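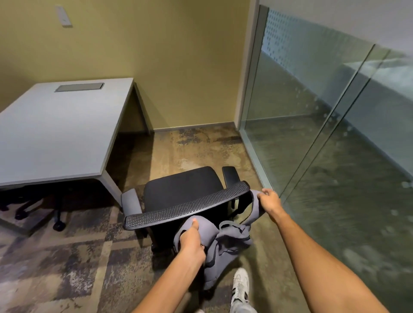

하이웰 고프는 예고편이 본편을 망친다는 주장에 동의하지 않는다고 했다. 일일극 시청자는 결말을 알고도 보며, 예고편은 시청 시각을 알려 주는 편성표에 가깝다는 것이다. 지난달 이 지면에 실린 《트레스우드》 관련 글에 그가 보내온 반론의 요지다.

반론의 전반부는 받아들일 수 있다. 《트레스우드》는 346회까지 방영된 장기 연속극이고, 이 정도 분량의 극에서 개별 사건의 비밀 유지는 큰 의미가 없다. 유언장이 위조되었다는 사실은 276회에서 이미 시청자에게 공개되었다. 등장인물만 모르는 상태가 70회 동안 이어졌고, 극의 긴장은 그 정보 격차에서 나왔다.

문제는 예고편의 편집 방식이다. 현재 《트레스우드》의 예고는 다음 회의 마지막 장면에서 대사를 가져와 다른 장면의 표정 숏에 붙인다. 5월 방영분에서는 마갈량이스가 며느리를 내쫓는 듯한 예고가 나갔으나, 본편에서 해당 대사는 변호사와의 통화 중에 나온 말이었다. 시청자가 받은 것은 결말의 사전 공개가 아니라 존재하지 않는 사건의 예고였다. 고프의 편성표 비유는 이 경우 성립하지 않는다. 편성표에 없는 프로그램을 적어 둔 셈이기 때문이다.

이런 편집이 반복되면 각본도 영향을 받는다. 최근 회차의 구성을 보면 회마다 종결부 직전에 맥락이 불분명한 고성 대사가 한 번씩 배치된다. 예고용으로 잘라 쓰기 쉬운 대사다. 앞뒤 장면과의 인과는 약하고, 다음 회 도입부에서 오해로 처리되는 비율이 높다. 알베르티나 로부는 같은 현상을 두고 각본이 예고편의 하청을 받고 있다고 썼다. 표현은 과하지만 방향은 맞다.

《그론데일》은 비교 대상이 된다. 650회로 종영한 이 작품은 첫 100회 동안 예고편에 다음 회 도입부만 사용했다. 사건의 결과는 드러나지 않았고 없는 사건을 암시하지도 않았다. 이후 방식이 바뀌었지만 장면 간 교차 편집은 끝까지 쓰지 않았다.

제작사 터나드에 요구할 사항은 단순하다. 예고편의 음성과 화면을 같은 장면에서 가져오면 된다. 길이를 줄일 필요도, 결말을 숨길 필요도 없다. 며느리가 정말 쫓겨나는 회라면 그대로 예고해도 시청자는 본다. 그 점에서는 고프의 말이 옳다.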